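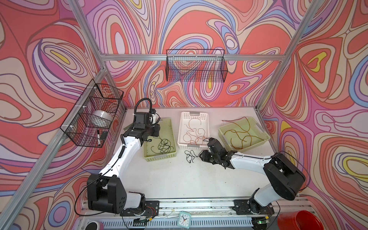
Clirness is the small-parts storage set we've wanted in the shop for ages, and it's finally on the shelf. It takes the things that never sit still on a worktop (offcuts of wire, short leads, pens, the odd bowl of bits) and gives each of them a low, open place to live, on the table or up on the wall behind it. Trays with perforated sides go on the surface, and black wire mesh baskets hang from the rail and the side post. A coiled black cable sits nicely in one pale green tray, the copper-coloured wire has another to itself, and there's still a white basket in the middle for the curly orange-brown stuff! The bowl and the marker pen have gone up into the left-hand mesh basket, so they take up no table at all.

Clirness Tray and Basket Set by Clalov
Item 102
Price: Rs 3,299 for the full set
In stock, sold as a set or as separate pieces

What we like about it

The trays are shallow. That sounds like a small thing, but if you've ever fished for a short length of wire at the bottom of a deep crate you'll know why we're so pleased. You look straight down and see what you've got. The sides are perforated all the way along, which keeps the trays light to lift and lets you peer in from a chair as well.

Then there are the handles, one at each end, so you can pick a tray up and carry it to wherever you're working, then put it back when you're done. We use ours like drawers without a cabinet. Pull one forward, take what you need, push it back.

The white basket stands a little taller than the green trays, and it's our favourite for anything springy. Thin wire wants to uncurl and climb out, and a bit of extra height helps a lot (it doesn't cure it, a really lively bundle will still get a loop over the rim, so twist a scrap round the middle before you drop it in).

And the colours! Pale yellow-green and plain white are gentle enough to go with anything, and against a white worktop they look fresh and easy to find.

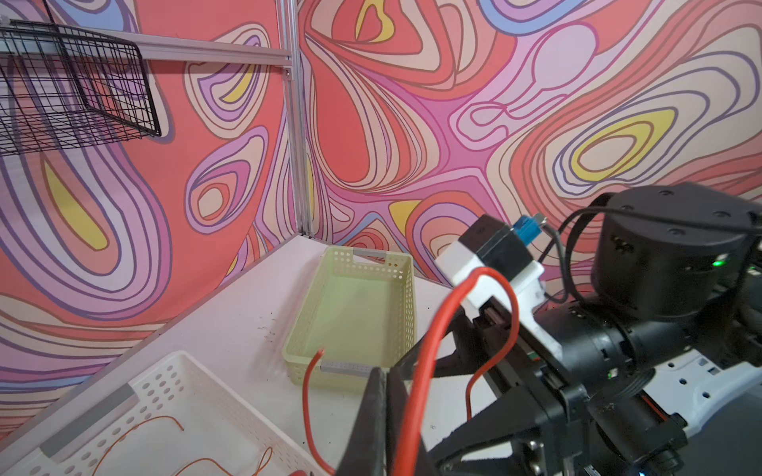
Pale green tray at the back, white basket with thin orange-brown wires in front.

The hanging baskets

The mesh baskets in the Clirness range are called Swati, and they come in black wire only. Each one is rectangular and open at the top. You can hang the long one from a horizontal rail along the back of a bench, at a height where you can reach into it without leaning over your work. The other is happiest on a side wall, held to a post with small white clips.

Open mesh is a good choice on a wall you like looking at. A solid box would blank out a whole patch of it, and with wire you keep the pattern. If you have a plain wall and fancy something louder, our Preseo panels are the swirly ones in coral, lavender, pale blue and cream with bits of yellow. They're sold separately and cut to order. We had doubts about putting so much pattern behind a work surface, and those lasted until the first panel went up. Black wire stands out sharply against it and the whole corner feels cheerful.

A word on load: each Swati basket is rated for up to 1,000 grams. That's plenty for pens, a bowl, an eraser, a roll of tape and a notebook. Heavy tools should stay on the table.

Very small things will drop through the mesh. Pop them in a bowl first and put the bowl in the basket.
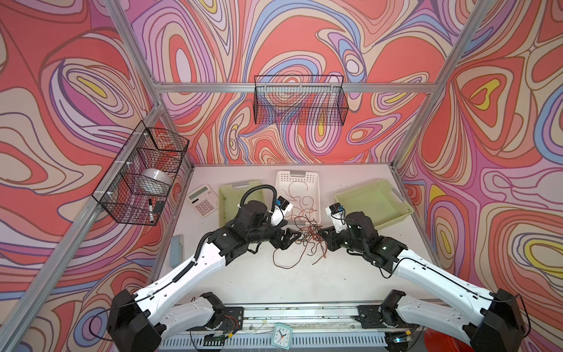 Setting out a worktop

There's no right way to do this, but after living with the set for a while we've settled into a few habits that you may like to borrow.

Keep the trays to the back of the table and leave the front for your hands. A row along the wall gives you a good clear patch to work on, and you can turn the end tray at an angle if that makes it easier to reach.

Give cables and bare wire separate homes. They tangle with each other at the first chance, and then you spend ten minutes sorting out a nest when you meant to be getting on with something.

If a bundle has got really knotted, tip it out in front of the basket and work from the outside in. Feed the freed lengths straight back over the rim as you go.

Flat things that you pick up all day, a calculator for instance, don't need a tray. Stand them beside one and they'll stay put.

Leave something empty. We mean it! A spare tray or a clear mesh basket is where the next job's bits will go, and it's a lovely feeling to have the room.

Details

Trays: pale green plastic, perforated sides, handle at each end, two sizes
Basket: white plastic, perforated sides, handle at each end, taller than the trays
Larger tray length: 300 mm
Hanging baskets: Swati black wire mesh, open top, clips included
Rail and posts: silver aluminium, not included
Wall panels: Preseo, not included

Cleaning

Warm water and a little washing-up liquid for the plastic pieces. An old toothbrush gets into the perforations. Please don't put them in the dishwasher, as the heat can bow the longer sides. The mesh only needs a dry cloth, or a soft brush if dust has built up where the wires cross.

Questions we get asked

Do the trays stack? Empty ones of the same size sit inside each other for storage. Full ones shouldn't be piled up.

Can I hang the plastic trays on the rail? No, they're for the table or a shelf. Only the Swati baskets have fittings.

Will the clips fit my posts? They're made for ordinary slotted aluminium posts. If you aren't sure, send us a snap of the end of the post and we'll check it against the ones here.

Can I buy just one tray? Yes, any piece can be bought singly. Choose it from the drop-down next to the price.

Is there another colour coming? Clalov has talked about a blue for December. We'll list it when we have it in our hands.

Delivery

Sets go out in one flat carton. Orders over Rs 1,000 are sent free. Spare clips go by post and usually arrive a bit sooner.

Page written by Hina Paracha, storage and workroom
Last updated 27/01/2023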